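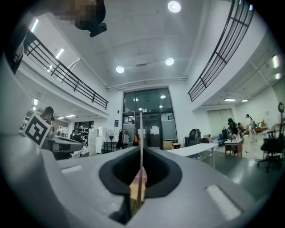

Chidubem Nwachukwu

June 24, 2018 | 3 min read | 47 shares

Arwel Phillips has written 20 rules for people who handle grippers at Garnulard, and he would like it known that he wanted six.

"Every rule is a Tuesday somebody had," he says, then asks me to make it a less specific day. I have failed him.

The rules cover dull matters. Wipe the marker square before you start. Keep your sleeves off the jaw. Say out loud when you're recording, even if everyone in the hall can see you. Rule nine deals with coats, and he won't discuss it.

"People expect a robotics standard to be about robots," Phillips says. "Mine is mostly about tables."

His first draft, in May, ran to 282 lines and was read in full by one person, a new hire at Dodley who thought it was compulsory. The current one fits on a single sheet.

I ask about faces. He gets serious – or at least puts down his coffee. Anyone who passes through a recording gets blurred before the file leaves the building, and that includes managers. "Especially managers. They lean in."

Does anyone follow all 20? Phillips thinks it over for a while.

"Jacobs does," he says. "Jacobs also irons his lab coat."

The next version goes out to the team at Rimevine for comments. He has asked them to keep it to one page.

12 comments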